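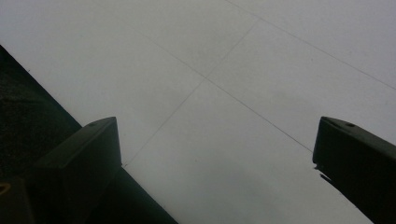

Listening Collection: Frequently Asked Questions

What is in the collection?
The collection holds 1,636 recorded albums on compact disc and vinyl. Folk, jazz and dance band music make up the largest part. A smaller section of 168 albums was recorded by performers from Ellham and the surrounding towns.

Who may borrow?
Any resident with a current Ellham library card may borrow from the collection. Visitors may listen on the premises during opening hours.

How many items may I take at one time?
Cardholders may have up to 15 albums on loan. A boxed set counts as one album — please check that all discs are present before leaving the desk.

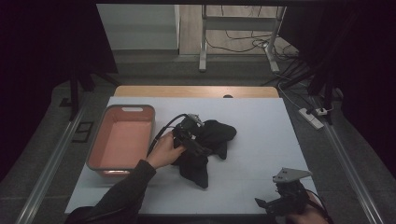
Ellham Public Library — Music and Sound Department

Are vinyl records available for loan?
Most are. Records from the Mukwood bequest are for listening on the premises only and carry a green label on the sleeve.

May I request a purchase?
Yes. Request forms are available at the desk and are reviewed each March and September. The department does not purchase albums that are available only as downloads.

What happens if a disc is damaged?
Please return it in its case with a note describing the fault. Do not attempt to clean or polish the disc. Replacement charges are set out in the borrowing terms.

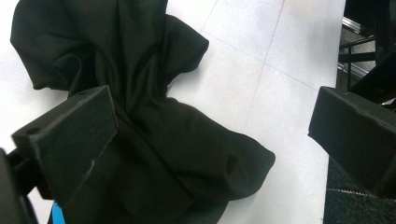 Listening Room

The listening room seats one or two people and may be reserved for 70 minutes at a time. Reservations are accepted at the desk or by telephone. Headphones are provided.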